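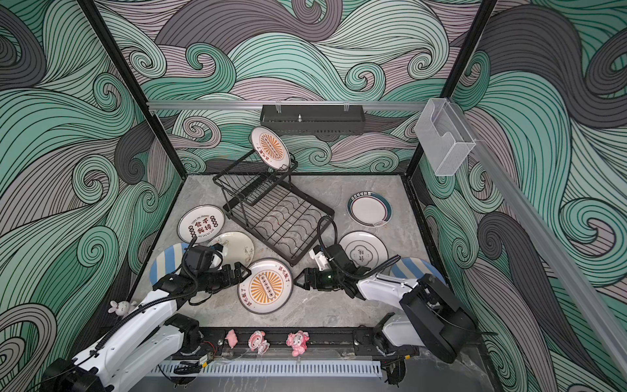 Dramthorpe Annex, Ground Floor
Interior Fixtures and Wall Storage: Semiannual Inspection
Inspected by: Trinidad Alarcón
Date: 10/19/24
Previous inspection: April
Work order: 1392

Result codes: P = pass, R = repair needed, M = monitor, N/A = not applicable. Comments are required for R and M. Items marked R stay out of use until signed off.

SECTION A. WALLS AND WALL COVERINGS

A1. Wall covering adhered at seams, corners and base. P

A2. No blistering, staining or soft spots behind covering. M
Comment: Slight softness in the storeroom, outside wall, at baseboard height. Moisture meter reading within the normal range. Same spot was noted in April and has not grown. Recheck after the first heavy rain.

A3. Anchor holes from removed fixtures filled. R
Comment: Open holes in the corridor where the old coat rack was taken down. Plastic anchors left in the drywall. Pull anchors, patch, sand, touch up.

A4. No fasteners or sharp edges projecting from walls at or below shoulder height. P

SECTION B. RAILS, SHELVES AND HUNG BASKETS

B1. Rails level and secured to framing or rated anchors. P
Comment: Brisel rails in the supply room checked with a 12 inch level. Pull test by hand only. The load test is a contractor item and is due next April.

B2. End caps in place on all cut rail ends. R
Comment: End cap missing on the lower supply room rail, door side. Cut edge is sharp. Taped for now. Tape is not an accepted repair.

B3. Clips fully seated, no cracks or whitening. M
Comment: Whitening on one plastic clip in the mail room. It still grips. Replace at next service or sooner if the crack line opens. Do not mix clips from different rail systems; the profiles look alike and do not lock the same way.

B4. Threaded knobs and set screws hand tight. P
Comment: Two were loose and were tightened during the walk. No thread damage.

B5. Perforated metal shelves free of rust, burrs and bent corners. P

B6. Load label posted and readable. R
Comment: Label in the supply room has faded. The weight limit cannot be read from standing height. Order a replacement from Stosix with the part number on the back of the rail package, which is in the binder. Until it is posted, nothing heavier than paper goods.

B7. Heavy items stored between knee and chest height. R
Comment: Floor cleaner jugs on the top shelf again. Moved to the bottom shelf during inspection. This is a repeat finding.

SECTION C. FREESTANDING UNITS

C1. Units taller than 5 feet anchored to wall. P

C2. Leveling feet in contact with floor. P
Comment: File cabinet in room 3 rocked when the top drawer was opened. Rear foot adjusted. Retested with all drawers loaded, no movement.

C3. Drawer interlocks working. P

C4. Casters locked on mobile units. M
Comment: Locks work but were left off. Remind evening staff.

SECTION D. LIGHTING AND ELECTRICAL NEAR STORAGE

D1. Light fixtures clear of stored goods. P

D2. Outlets and switches reachable, cover plates intact. R
Comment: Cracked cover plate behind the supply room door. The doorknob is hitting it. Replace the plate and fit a door stop at the same time, otherwise the new one will go the same way.

D3. No power strips mounted to shelving. P

D4. Electrical panel clearance kept, 3 feet in front. P
Comment: Floor tape is wearing thin but still visible.

SECTION E. AISLES AND EXITS

E1. Aisles clear to full marked width. P

E2. Exit doors open fully from the inside without a key. P

E3. Nothing hung from sprinkler pipe. P

E4. Stored goods at least 18 inches below sprinkler heads. M
Comment: Clearance in the storeroom is met with almost nothing to spare. Mark the maximum stack height on the wall.

E5. Step stool available, rubber feet in good condition. R
Comment: One foot missing. Stool tagged and removed. The spare is in the mail room and may be used in the meantime.

E6. Floor drain covers flush. N/A

REPAIR LIST

A3 corridor wall patch: building maintenance
B2 rail end cap: building maintenance, first priority
B6 load label: office to order
B7 storage heights: supply room lead to brief staff
D2 cover plate and door stop: electrician
E5 step stool: office to order

GENERAL COMMENTS

The storage closet under the stairs was locked and the key was not on the board. It has not been inspected and should not be counted as a pass. Arrange access and attach a separate sheet for that closet, using sections A, B and E only.

Item B7 has now been raised at two inspections in a row. A shelf tag reading "paper only" would probably do more than another email.

Keep the signed copy in the binder with the April sheet.

Signed: T. Alarcón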